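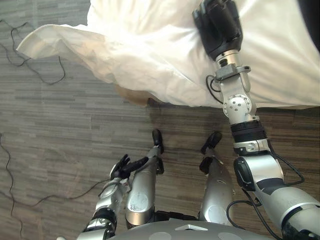
6. Bed and Garment Tasks

6.1 Scope

This section covers set-up and supervised running of the Nodik chore package on a two-arm, two-leg robot. It applies to bedding and to small loads of clothing placed on a bed. Read Section 4 (Emergency Stop) first.

The package does not make a bed unattended. In release 4, the robot can approach a bed, take hold of a sheet or a garment, and move it under the eye of an operator. Squaring corners, smoothing a full-size sheet and folding a shirt to a shelf-ready standard remain jobs for a person. Plan your household or showroom trial on that basis.

6.2 Preparing the Room

1. Clear a standing area along one long side of the bed. The robot needs level floor for both feet and room to swing either elbow.

2. Move loose cords away from the standing area. Cords that have to stay in the room should be routed behind the robot and taped flat.

CAUTION: The head camera does not reliably detect thin dark cable on striped or patterned carpet. Do not count on the robot to step over it.

3. Let the sheet hang on the working side. A tucked edge gives the fingers nothing to close on, and the grasp routine will stop with code 119.

4. Place garments on top of the sheet, away from the pillows. Two garments may overlap. The planner treats touching items of the same color as one item.

5. Turn on the room lights and close the blinds if the sun falls directly on white bedding. Bright spots on a white sheet hide the creases that the planner uses to choose a grasp point.

6.3 Taking Hold of the Sheet

1. From the Nodik menu, select Bedding, then Edge Grasp.

2. Choose the working arm. The other arm goes to its low, bent position and stays there until the task ends.

3. Stand to the side of the robot, outside the reach of the working arm, with the stop button in your hand.

4. Press Start. The arm moves to the edge of the bed and closes on the fabric.
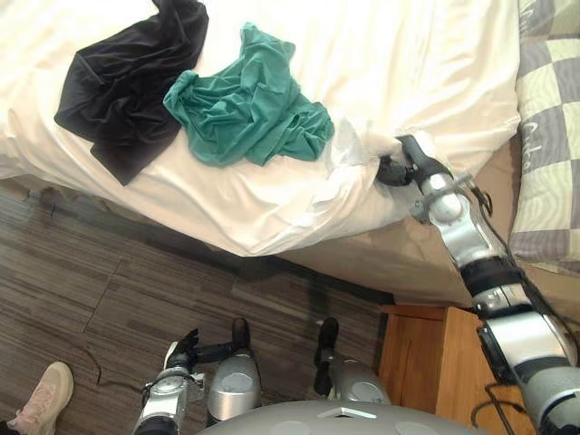 Figure 6-2. Right gripper holding a fold of the sheet, garments on the bed.

5. Check the grasp before you approve the next move. A good grasp has a single fold between the fingers. If the gripper has also taken a garment or the mattress cover, press Release and repeat step 4.

6. Press Continue. Arm speed is limited during the pull and cannot be raised from this menu.

NOTE: A fold that slips free produces code 161. Clear the code, move the start point closer to the hem, and try again. After a second slip, place the hem in the gripper by hand – the robot must be in Hold before you do this.

6.4 Handling Garments

Soft clothing is harder for the robot than the sheet. A shirt has no fixed shape once it is dropped, and a sleeve looks much like a fold from above. The software picks a point near the top of the heap and does not try to identify collars or cuffs.

1. Select Garments, then Single Pick.

2. Confirm the outline shown on the tablet. If it takes in two items, separate them by hand and rescan.

3. Use the wrist view for the final approach. The head view is often blocked by the forearm at this stage,

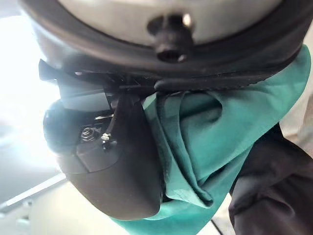
and the operator should not approve a close command from the head view alone. Look for cloth caught on brackets, fasteners or exposed wiring at the wrist.

WARNING: Never pull trapped cloth free while the arm is powered. Press Stop, wait for the brakes to set, then work the cloth loose by hand.

4. When the pick is complete, send the item to the drop point. Folding is in the menu under Trial Functions and is supplied without a performance figure.

6.5 Moving the Arm Clear

Always withdraw the arm over open floor before changing tasks. Do not walk the robot with a hand over or under the bedding.

1. Press Release and check that the fingers have opened.

2. Select Withdraw. Keep the floor beside the bed free of people and pets until the hand has stopped.
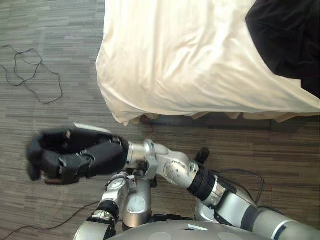

Figure 6-4. Right hand over open carpet, to the left of the bed.

3. Inspect the fingers for lint and thread. Brush them clean with the power off.

4. Record any stop codes in the task log, with the type of fabric.

Section revised 19/09/2018 by Firdevs Erdem. Checked by Tülin Değirmenci.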